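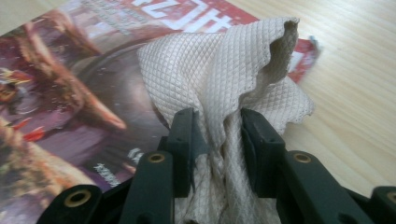
Someone wrote in the margin of my last entry that the edge paint on the shoulder straps isn't cracking from being too thick at all, it's cracking from being bent before it has cured all the way through, and would I please stop thinning it. Fair enough! I had been thinning it, a bit more each time, and I can't say the straps got any better for it.

October, bag bench, started after lunch

So today I went back to the Gruswood paint straight out of the jar, well stirred, and did the straps for the Dostholm satchels the slow way. Sanded the cut edge, wiped it, one thin coat with the roller pen, then left it alone for 40 minutes by the wall clock (this is the hard part for me, I do like to poke at things). Sanded again, lightly, second coat, and onto the rack flat. I'm leaving them there until tomorrow afternoon before anybody bends one around a buckle, and I've put a note on the rack to that effect. Please respect the note.

I cut 4 test strips from the end of the same hide so we don't have to sacrifice a real strap. Two are two coats, two are three coats, all marked on the flesh side in silver pen. If you want to flex one, flex the ones marked T and write down how many bends it took before you saw a line. Last time I wrote "a lot," and that helped no one, including me.

Lining for the Elel tote: I tried the cotton twill again and I'm coming around to it. It frays more than the old polyester, so I've gone up to a 7 mm seam allowance on the pocket bag and that seems to hold. The zipper pocket still wants to pucker at the left corner, the one you finish on, and I think I'm pulling the lining without meaning to as I come around the turn. Lengthening the stitch helped a little. Basting tape helped more, though it gums up the needle, so keep the rubbing alcohol handy and change the needle when you hear it start to thump.

The Humphreys hardware order came in, at last. The D-rings are lovely and heavy. The magnetic snaps have longer prongs than the last lot and will need a second backing disc or they'll show through the softer leather. I put one in a scrap of the tan to see and you can feel it with your thumb, plain as day. 20 of them are in the small drawer, the rest are still in the box under the bench.

Still to do: thread for the brown totes (we are on the last cone), skive the flap on the sample bag down again where it folds, and try that margin-writer's other suggestion, warming the paint jar in a bowl of water first. I have my doubts, but I had my doubts about the twill too.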